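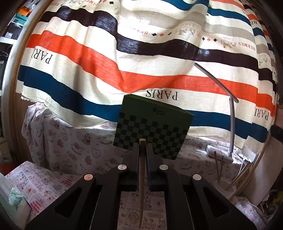
A thin wooden stick held upright between the two fingers of the hand-held gripper, with the green checkerboard box behind it.

Skoro project – progress report, June
Prepared for the Starnetti fund by Thiện Tô

Print this page | E-mail this page

Where we stand

We are now past the halfway mark, and I'm happy to say the main idea is holding up better than I expected when I wrote the proposal! As a reminder, Skoro asks whether a robot arm can learn to handle thin, light objects from demonstrations people give with a hand-held gripper, in ordinary rooms with all their usual clutter. Thin objects are hard. A stick that sits a little crooked between the fingers looks almost the same to the camera as one that sits straight, and by the time the tip reaches its target the small error has become a big one.

We have recorded 276 demonstrations since the last report. Of these, 125 are stick tasks (pick up, turn upright, put in a container) and the rest are split between small boxes, packets and folded cloth. Recording took place in 8 homes in and near Trodavport, all of them lived in, and we asked the people there to leave things where they were. Tables have patterned cloths, shelves are full, lamps stand wherever people like their lamps. This is slower than working in the lab and much more fun.

What we changed in the method

The first version of our model, Miranda, looked at the whole camera view and predicted the next hand motion directly. It did fine on plain tables and badly on busy ones. Printed cloth was the worst. Lines and lettering pulled its attention away from the object, and with striped fabric in view it would sometimes treat the edge of a stripe as the edge of the stick.

Godfrey Kariuki suggested a fix that we have now built and tested. The model first estimates how the object is sitting between the fingers – its tilt, and how much of it sticks out past the fingertips – and only then plans the motion. The fingers always show up in nearly the same part of the view, so this first step can concentrate on a small area and mostly ignore what is going on behind. Godfrey wrote the new training code in under a month, and it also runs faster than the old code, which we hadn't planned on.

Results so far

On homes the model had never seen, the two-step version finishes the stick task clearly more often than the old one. The gain is largest on patterned tablecloths, exactly where we were weakest. On plain tables the two versions are close, and I would not claim a difference there yet.

Tilt estimates are typically off by roughly 2 degrees when the stick is well lit. They get worse under a single lamp coming from the side, when one finger throws a shadow along the stick. We are recording more evening sessions to cover this.

Not everything worked. We tried adding made-up backgrounds to the training data, swapping in random patterns behind the gripper, and it helped less than simply recording in one more real home. We have dropped it for now. Cloth folding has also not improved with the new method. A soft object has no single tilt to estimate, so this makes sense to us, but it means cloth will need its own approach and I would like to talk about whether it belongs in this grant or a later one.

Equipment

One set of finger pads wore smooth and was replaced. The pivots on the linkage had picked up some play, so we now check them before each session and note the reading in the log. Spending is on plan. We have moved a small amount from travel to storage drives, as agreed by e-mail.

Next steps

– Finish the evening recordings with side lighting.
– Run the full comparison on the arm, old version against new, using the same homes and the same objects.
– Try sticks of different thickness, plus a pencil and a paintbrush.
– Write up the two-step method. Godfrey will lead and I'll handle the section on recording in homes.

I would be glad to show the arm running to anyone from Starnetti who can make the trip. Mornings before 11 are best, as the lab is shared in the afternoon.

0 comments | 2 shares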